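# Tralla two-person touring kayak

If you've been dreaming of a few days on the water with everything you need tucked in behind your seat, come and meet the Tralla! She's our favorite boat in the rental shed at Skumville, and she's the one we grab ourselves when the season gets going and there's a free morning to be had.

The Tralla is a sit-in double, steady enough for first-timers and still quick when two people find their rhythm. Both seats adjust without tools, the foot pegs slide on a rail, and the rear paddler has the rudder. There's a dry hatch at each end (the back one swallows a tent, two sleeping bags and a surprising amount of cheese) plus bungee lines on deck for the map and the water bottles.

**What comes with it**

- 2 paddles, plus a spare that splits in half
- 2 spray skirts and 2 life vests, sizes from small adult up
- hand pump, tow line, whistle
- 4 dry bags
- waterproof map of the Tollen shoreline

Children's vests are on the rack by the door, so just ask.

**Where to take it**

Most people head out along the Tollen side, where the beaches are sandy and you can pull up nearly anywhere for lunch. Go early if you can. Before nine the water is often like glass, and the herons haven't been scared off yet! Farther on you reach the Aliyu campsite, with flat pitches, a tap and a fire ring right by the landing. Orla Lynch paddled there with her dad, who is 71, and they stayed two extra nights.

The crossing to the islands is a different matter – wind picks up after lunch, and we only rent for that route if you've done open water before. Amber Boersma leads a guided crossing for anyone who wants to learn.

**Booking**

The deposit is $200 and you get it back when the boat comes home. Pickup is from 8 a.m., return by 6 p.m. We close in January for repairs. 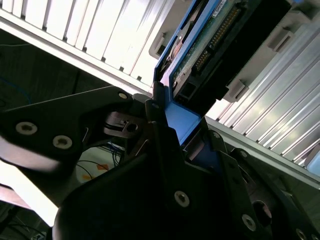

Multi-day renters can leave a car behind the shed for free, and Declan Ó Súilleabháin will help you carry the boat down to the slip.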